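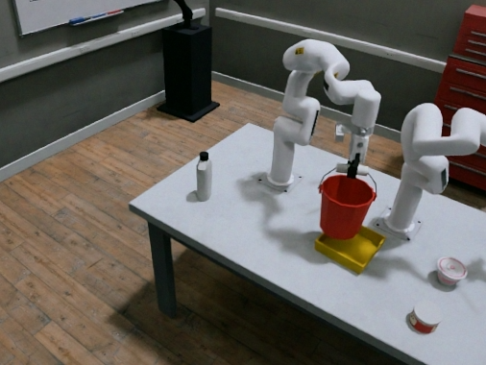 Dukalis Floor Oil, Matte, 760 ml

Wood Care / Floor Oils / Interior

Dukalis is a penetrating oil for wooden floors inside the house or the workplace. It goes into the wood and does not build a film on the surface, so the boards keep their grain and can be repaired in one spot without sanding the whole room. We recommend it for oak, ash, pine and larch. For teak and other oily woods please choose Vanance, our thinner oil.

The product dries matte. If you wish a little shine, you can polish the floor with a white pad one day after the last coat.

Before you begin

The floor must be sanded, vacuumed and fully dry. Old varnish has to be removed completely, also in the corners and under the radiators. Old wax is more difficult to see. Put a few drops of water on the boards: where they stay round for long time, the wax is still there and the oil will not go in.

Always make a test in a place that is not seen, for example inside a closet. The color becomes warmer and darker than on the dry wood, on pine especially.

Application

Stir the can well to the bottom. Spread a thin coat along the boards with a short-hair roller or a wide brush, and work toward the door. Wait 20 minutes, then wipe off everything that has not gone in. This wiping is the most important step – oil which remains on top will stay sticky and collect dust. Leave overnight with a window a little open and repeat. New floors need 2 coats. Floors that were oiled before usually need one.

You can walk in socks the next morning. Wait one week before you put back rugs, and put felt under the legs of tables and chairs.

Safety: cloths with oil can catch fire by themselves. Lay them flat outdoors to dry, or keep them under water in a closed metal can.

Details

Contents: 760 ml
Finish: matte
Colors: Natural, Pale, Smoke
Solids: 92 percent
Cleaning of tools: white spirit
Storage: 2 years unopened, free from frost

Goes well with

Matheson Floor Soap, for the weekly washing
Diltari White Pads, pack of five

Customer comment

"I used Natural on old pine boards in a hallway. It took longer to dry than I expected in March, but the scratches from the dog I can now repair in ten minutes." – Hamish Halliday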